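Pillberg word list – README

Hello! I've been collecting the dialect words my relatives use in Pillberg, and this folder is what I've got so far: 1,090 entries in one plain text file, with the word, a rough meaning and who says it (older or younger speakers). More than 200 are to do with food.

Version 3 adds the Walden spellings. I still haven't checked the Brunet ones.
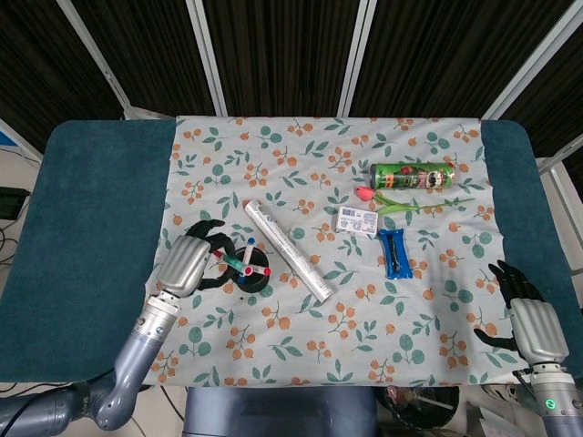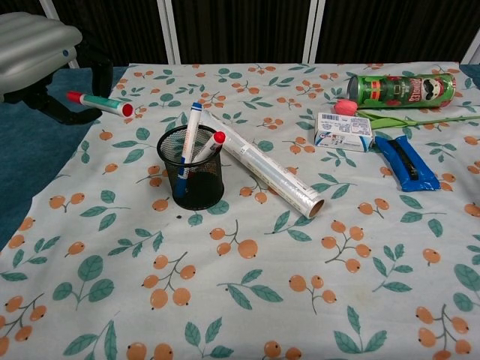 Plants are the messiest part of the list. I have 40 entries for berries alone, and half of them overlap. Orange ones in clusters, like those printed on the tablecloth, get one name in Pillberg and quite another in Nuritgate – I've kept both, with a note.

Use the list however you like, and do send me corrections. The next update should be out in October.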